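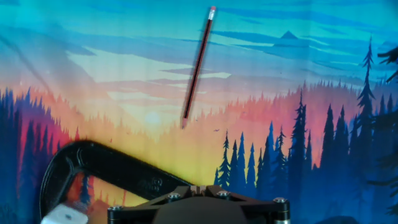
A pencil in front of the sunset print, from the wrist camera.

The engineer who runs the perception software at Clokero works from a desk near the arms, and she would like people to stop asking her about the arms.

"They're fine," she says. "They go where you send them. My job is deciding where to send them."

Clokero is a small company that writes grasping software for other people's robots. Its main product, Jident, takes in camera views of a table and puts out a list of places where a gripper could close. A second piece, which the team calls the planner and has never given a proper name, turns the best candidate on that list into a path for the arm.

She joined when Jident was still a set of scripts. The first version worked on a plain gray mat, and the results were good enough to show to customers. Then the first customer, a parts distributor called Indivov, put the software over a bench with a patterned cover, and the candidate list filled up with shapes that were printed on the cloth.

"It wanted to pick up the pattern," she says. "It was quite confident about it, too."

The team's answer was to go and find the worst cloths they could. The forest print on the table now is one of her favorites. It has strong edges, dark tree shapes, and a bright band through the middle where a thin object can disappear. A mountain on the cloth has a sharper outline than most of the real things lying on top of it.

"A pencil is a hard object for us," she says. "It's narrow and the depth reading on it is poor. If you trust the color picture, you get trees. If you trust the depth, you lose the pencil. So the current version keeps both answers and makes them argue."

In practice that means two separate masks, one from color and one from depth, and a step that compares them. Where they agree, the region goes straight to the grasp scorer. Where they don't, Jident asks for another view before it commits to anything. The extra view costs time, and she had to defend it inside the company.

"Somebody always wants it faster. I said we could make it faster by being wrong more often, and we had a long meeting after that."
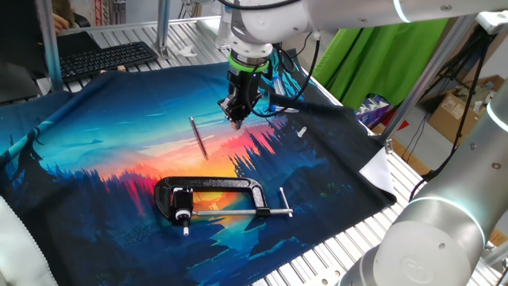
Clamp, pen and a small white piece on the cloth, with the gripper over the table.

The test list has 50 objects on it. Each gets 30 attempts per release, in different positions, and a release doesn't go out until the whole list has been run. She keeps the failures in a folder sorted by cause. There were 1151 entries in it when we spoke in January, going back to the gray mat.

Clamps have a long section of their own. A C-clamp has a frame, a screw and a handle, and a grasp that looks fine on the handle can leave the rest of the weight hanging well off to one side.

"The scorer used to like the handle," she says. "It's a nice thin bar, it fits between the fingers, so it got a high score. We added a term for where the weight probably is. It's a guess from the shape. It's a crude guess, but it moved most of the picks over to the frame."

Pens are simpler to hold and harder to find. For very small pieces the trouble is usually calibration. If the camera and the arm disagree by a few millimeters, a large object forgives it and a small one doesn't. The team runs a calibration check every morning before 9, and the planner refuses to start if the result is out of range. That refusal was her idea, and she says it was unpopular for a month.
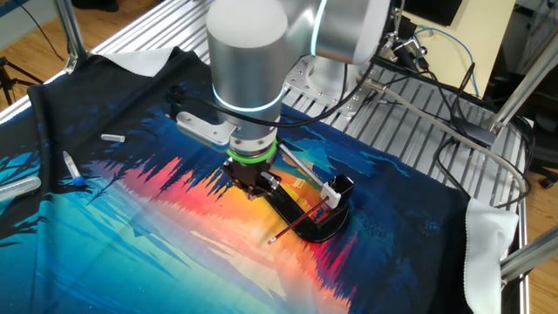 Stands and tubes bring up a different set of problems, and most of them belong to the planner. A tube lying flat has one good direction to approach from. Something upright with a rod through it has several bad ones. The planner has to treat the things it isn't picking as obstacles, and for a long time it only did so with the table.

"We had a proper model of the table and nothing on it," she says. "Now everything Jident finds goes into the collision map, including the things it isn't sure about. If it's unsure, the box around the object gets bigger."

Clear plastic is still the weak spot. Depth cameras tend to read straight through it, and the color mask picks up the print behind. A branch of the code called Wasilewska deals only with transparent objects, and she describes it as half finished. It looks for the bright lines along the edges of a tube and fits a cylinder to them. On plain backgrounds it does well. On the forest she won't give a number yet.

I asked what she would change if she could start over. She thought about it for a while.

"The logging," she says. "For the first year we saved the picture and the result — we didn't save the candidates that lost. So when it picked a bad one, I couldn't tell you if there had been a good one right below it. We save all of them now. It takes up a lot of disk."

The next release of Jident is planned for the spring. It will let customers load their own surface as a reference, so that the software has seen the bench empty before anything is put on it. She expects that to help with fixed patterns and to do very little for a cloth that wrinkles or shifts, and she has asked for the release notes to say so.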